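4.2 Grasp approach near counter edges

The planner in Section 3 treats the support surface as a single plane and rejects any hand pose that comes closer to it than a fixed margin. For tall objects this works well. For flat boxes it removes most of the useful grasps, as the thumb has to drop below the top face of the box to get any hold on it. We therefore added an edge mode to the Tolden planner. When the estimated box outline extends past the counter outline, the thumb is allowed to move down in the free space in front of the counter, and the collision margin is kept for the other fingers only.

The box outline comes from the head camera and is updated until the hand starts to cover it. From then on the last good estimate is held, and the arm follows the planned path without visual correction.
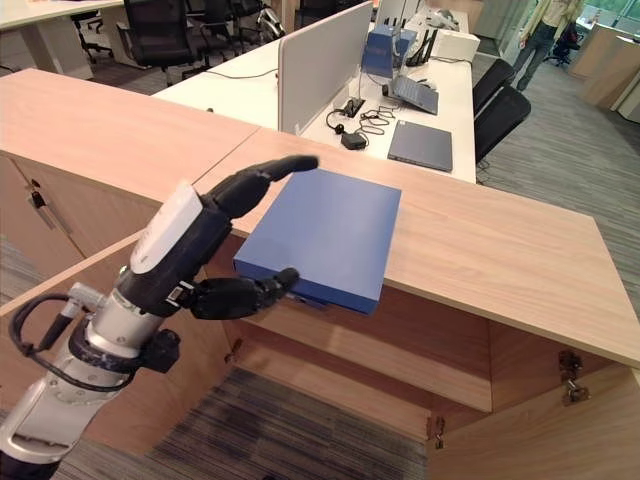

Figure 5. Approach to a flat box whose front edge slightly overhangs the counter. The thumb is beside the left front edge of the box and the index finger is extended.

Holding the estimate is the weakest part of the method. An error in box angle shifts the thumb target sideways, and near a corner a small shift is enough to miss the box altogether. We tried two remedies. The first moves the thumb target toward the middle of the front edge, which costs reach on the far side of the counter. The second slows the last part of the approach and checks the finger joint currents for early contact – this is the version used in all 124 trials reported below.

Cabinet doors are not part of the collision model unless they were mapped at the start of a run.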